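Soft Furnishings, Evening Group
Handout for session 4: pale cloth, how it hangs, and what light does to it
Gidey Building, upstairs room

I said last time I'd write up the hanging session properly, so this is me doing that. Bring it on Friday along with your samples, and please bring the long cloth and not just the little swatches from the Bokov book. A swatch tells you the color and the feel, and it tells you next to nothing about how two yards of the stuff will behave when it's hanging by its own weight.

Why we start with pale cloth

Dark cloth hides a lot. You can press it badly, hang it crooked and get away with murder until somebody opens the blinds. White and off-white show everything, so that's what we learn on (sorry!). Every dip in a pale cloth picks up a gray, and once you start seeing those grays you can read the whole hang from across the room.

I want you to separate three things when you look at it:

Folds. These have a round side and a hollow side. The gray comes on slowly and goes off slowly. If you run the back of your hand across, you feel it rise and fall.

Rumples. Softer and more random than folds, and they don't go anywhere in particular. Most of them drop out if you leave the cloth hanging overnight. If they're still there the next evening, steam from the back.

Creases. Thin and sharp, usually in a straight line where the cloth was folded on the bolt or in your bag. Hanging won't shift these. You need the iron, and you need it before the hem goes in.

Then there are shadows, which aren't in the cloth at all. They belong to something else standing between the cloth and the light, and beginners are forever trying to steam them out. I did it myself on my first paid job, ten minutes of steaming at the shadow of a window bar.

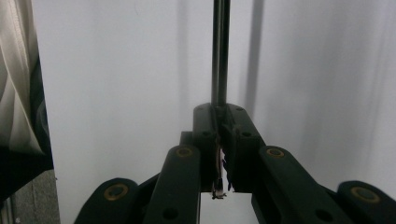 Softly rumpled pale cloth behind a slender metal rod. The deepest shadow band is to the right of the rod.

Look at how long and upright those grays are, and then how different in strength. The one on the left of the rod is much fainter. When you make your own tonal sketch, use two pencils, a soft one for the deepest band and a hard one for everything else. Don't outline anything. If you draw a line around a shadow it turns into a stripe, and then your client thinks you're selling them a striped curtain.

A quick test for shadow or fold: pinch the hem, lift it an inch and let it down again. A fold will travel or change its width. A cast shadow mostly stays where it was. You can also hold a sheet of paper flat in front of the cloth, and if the gray lands on the paper too, you've got your answer.

Choosing the rod

A few of you asked about uprights and draw rods, so I'm putting them in here even though they're really next month's subject. Keep to plain ones for now. A dull silver-gray sits quietly with nearly any pale cloth, where a bright chrome will jump out at you and make a warm white look dirty. Brass is lovely with cream and a bit of a bully with anything cooler.

Think about width as well. A slender rod all but disappears at the far end of a room. A fat one reads as furniture, and then it has to match the furniture, and off you go down that road.

The Jullholm draw rods we have in the cupboard are fine to practice with. They come in 2 lengths, so check yours against your drop before you fix anything. For the practice panel the finished drop is 76 inches. Write that at the top of your cutting sheet now, please, and then add your heading and your hem to it. Last term two people cut at the finished drop and had to start over.

Looking at metal

It helps to treat the rod as a small lesson in light all by itself. A thin round rod will give you a lighter streak running along it and a darker side going away from it, and the streak moves as you move your head. The cloth behind does the same thing, only it's spread over a foot instead of a fraction of an inch. If you can't work out where your light is coming from, look at the rod first. It's the easiest thing in the room to read.

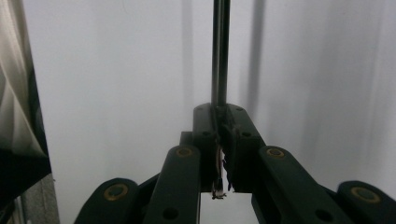
How far should the cloth hang from the rod when you're judging a shadow?
A hand's width is a good place to start. Bring them closer and the shadow gets sharper and darker, move them apart and it goes wide and soft, so settle on one distance and stick to it while you compare fabrics.

Worksheet, to be done at home

Hang one pale cloth near a window, unpressed. Sketch the grays in the morning and again when the lamps are on. Same chair, same height - mark the floor with tape if you have to.

Press the cloth, hang it again, and do one more sketch. Note which grays have gone. Those were rumples or creases. What's left is fold or shadow, and you should be able to say which.

Stand a plain metal rod in front and write down which side of it looks darker. Then turn the lamp to the other side and write it down again.

If you're using the Rallari voile, put a second layer behind it or you'll be sketching the window. It's a beautiful fabric but it's very, very thin.

Odds and ends

The steamer needs refilling after every long panel. Pins go back in the tin with the blue lid. The long table is ours until nine, and the hem samples from session 3 are on the shelf by the door with your initials on them - please take them home!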